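Soap wrapped in film - does it keep better?
Last updated: September
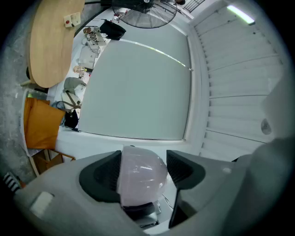

Pink one, still in its wrap

gleice_m
Hello all, I've been making little domed pink ones since spring and I wrap each in thin film before it goes in the drawer. My sister-in-law swears they ought to breathe, and I do rather like the shine on them, so I'm torn!

Fotini Z
Oh, lovely colour! I'd leave the film on, I've had wrapped ones from Galanis keep their scent for 11 months in the airing cupboard.

nilton2384
Sorry Fotini, can't agree. Mine sweated under film and went tacky. Paper every time, and a good airing first - a room with a big fan like Gleice's is just the thing.

Fotini Z
Well, how long did you cure them, Nilton? Mine get a full six weeks, and I'm in damp old Ciltville.

nilton2384
Four, if I'm being truthful. Perhaps a bit hasty.

gleice_m
Thank you both, you are kind. I'll do half in film and half in paper and come back after Christmas with the results.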